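**Ticket 2121 — Comparativa de pinzas, puesto de cocina**
Estado: reabierto
Componentes: pinza de dos dedos Stila, controlador Rudska

**Viernes, primera hora.** El informe de Lozano da la Stila por válida con 30 intentos sobre la tabla de cortar. No me convence. En el registro solo encuentro 68 líneas de fuerza y ninguna dice con qué apertura se empezó.

Repetido con el perfil de fábrica. Dos fallos seguidos, mismo código: `grip_timeout`. Cultach contesta que es la latencia del controlador. Puede ser, pero lo mismo dijeron de la pinza anterior y cambiar el cable no arregló nada.

Pendiente:

- [x] Recalibrar el cero de los dedos
- [x] Bajar la velocidad de aproximación
- [ ] Probar la Stila con el controlador viejo
- [ ] Pedir a Lozano los registros completos, sin filtrar

Sobre el reborde de la tabla: el manual promete agarre en cantos redondeados y no da ni un espesor. Hasta que lo den, para mí ese dato no existe — y no pienso cerrar el ticket con un «funciona en nuestro laboratorio».

Adjunto las dos vistas del puesto.

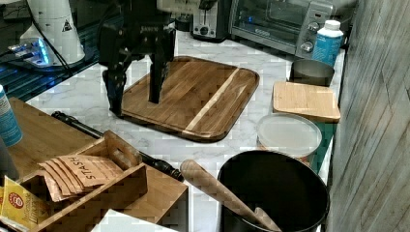
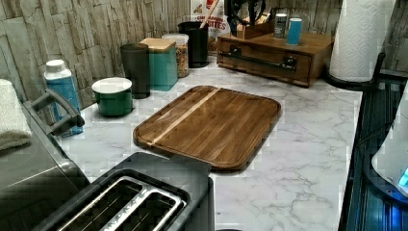
*Tabla de madera con reborde sobre la encimera. La pinza se ve en la primera vista.*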